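**Workshop notes: the breakfast robot, again**

Titilayo Oyelaran has been at the two-armed build in the Turnden workshop since May, and a fair number of you have asked me whether it works. My answer depends on what you mean by works. The arms move and the hands close. Whether any of it adds up to a machine that can make toast in your kitchen is a question I'd leave open for now.

The job she picked sounds easy: take a slice of toast out of an ordinary two-slot toaster and put it on a tray. A six-year-old can do it. The control code has passed 3,000 lines, and most of the recent ones deal with what the left hand should be doing while the right one is busy.

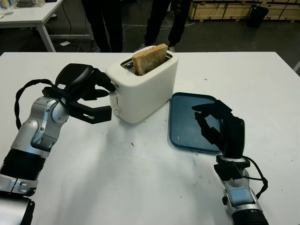

I have my doubts about the hands. Fingers look great to visitors, but every extra joint is one more thing to tune, and a plain pair of tongs would hold a slice of bread just as well. Titilayo disagrees. She says tongs can't work a knob or push down a lever, and she wants one pair of hands that can do the whole breakfast. Fair enough, but then I'd like to see the whole breakfast.

I'd also like to see a log. At the last open evening we heard that it "usually gets there," and I have no idea what that means. Seven tries in a row, same bread, same toaster, nobody moving the tray between runs, with the failures written down next to the successes. She has agreed to do this on 12th September, and anyone who wants to watch is welcome. Please keep your feet clear of the cables.

Results will go in the next issue, good or bad.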